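June, after the open day

Writing this up while I still remember which complaints were mine. Gravstead had the Dolach arm running on the long bench from ten, and Ridwan Pillai gave the talk. He gave it 16 times. By the last round he had stopped saying "autonomous" and was saying "mostly on its own," and the audience seemed to like him better for it.

Cycle counter read 1,692 at close, against the 1,000 we promised on the poster. Before anyone frames that: the counter also ticks when the jaws shut on air, and a boy of six or so found the manual button just after lunch. Nikola Halilović let him keep it for a good while. I have asked Nikola for a corrected number and got a shrug.

Faults, in the order they annoyed me:
Emergency stop pressed by visitors, more than once, always with great satisfaction. Reset takes too long. Move the mushroom button off the corner of the bench.
Left jaw drifts open after an hour. Nikola blames the Delić spring, I blame Nikola's torque wrench. To be settled on the test stand.
The Filldale people asked for payload figures and got my guess. Send them the sheet.

Best question of the day came from a retired upholsterer, who wanted to know how it tells a soft thing from a hard one before touching it. It doesn't. Ridwan talked for four minutes and arrived at the same place.

The hand-held pair drew a longer line than the arm did, which stings a bit given what the arm cost. People want to squeeze something. Small crochet pieces are good for this: a ring stands up between the pads, and everyone has an opinion about how hard to pinch. More of those next time, fewer slides.

Still to do: label the spare pads, return the extension reels to Filldale, find my mug. 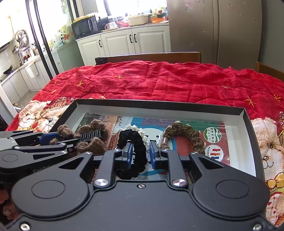
Do the finger pads need changing after every open day?
Only if they have gone shiny or started to peel. Otherwise wipe them down with a damp cloth, let them dry and put them back on.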